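News from the Teaching Kitchen

Hello again from all of us at Pellent, and thank you to everybody who wrote in after the last newsletter. This month I want to tell you how the dishwasher work is coming along, because it is the thing I get asked about most (my own mother included).

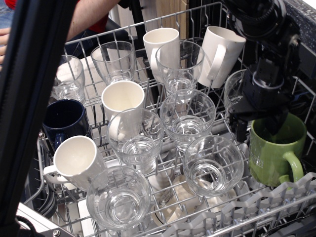
Mugs first, then everything else

When we started on the upper rack, we let people pick up whatever they liked in whatever order they liked, and the demonstrations came out all over the place. Augustina Bonsu suggested we ask everyone to begin with the mugs, and I have to say it has made a lovely difference to how the recordings look side by side. A mug gives the fingers a good rim to go for, and if you come down slowly from above you can usually feel your way into it, even with glasses crowded in next door. Glasses are another story! They are hard to see against the wire, and a new operator will nearly always close a little too early on the first few tries.

We have now saved 1303 demonstrations of unloading, of which 995 were guided by hand and the rest driven by remote control from the desk by the window. I was a firm believer in guiding by hand when we began, and I still think it is the friendlier way to learn, but Rostam Alipour has been patiently winning me over to the remote controls. He says your arms thank you by the afternoon, and he is right about that. The goal is 2000 before we move on to the lower rack, with its plates and forks and all the trouble those will bring.

A few things we would love regular operators to remember: load the rack differently every time, turn the mug handles every which way, and please don't throw out a run just because you fumbled and had to go back for a second grab. Those runs are some of the most useful ones we have. Mark them "recovered" and save them with the others.

Come and have a go

We are looking for new people to take a turn through the end of February, and you don't need any experience whatsoever. Sessions last an hour, tea is provided, and Efthymia Sotiropoulos will sit with you until you feel comfortable. Just reply to this newsletter with a time that suits you and she will write back.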